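4.2 Resale listings and the language of cut

Coding was done twice, both times by Ghumman. Of the 3623 listings pulled from Brarance, 1627 named a designer in the first line. The rest led with fabric or size. Sellers of Drenholm coats almost never mention the cut - odd, given that the house built its name on shoulders. Uvis knitwear the opposite. Fit first, label last.

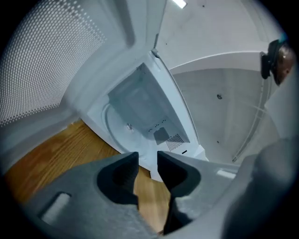
Figure 7. Wood surface, brown, with linear grain.

Color words were the messiest part of the coding. Sellers reach for food and drink - tobacco, toffee, honey - and two listings for the same Janjua skirt rarely agree. We folded these into 15 groups, which lost some detial. Brown alone took up three of them. The wood in Figure 7 runs from honey to a darker amber, and a seller could fairly pick either word for a belt in that range. So shade terms were coded by family only, not by depth. Black gave no trouble. Navy some, mostly where sellers wrote "midnight" and meant black. Price effects of color are left to section 5, were the sample is split by garment type.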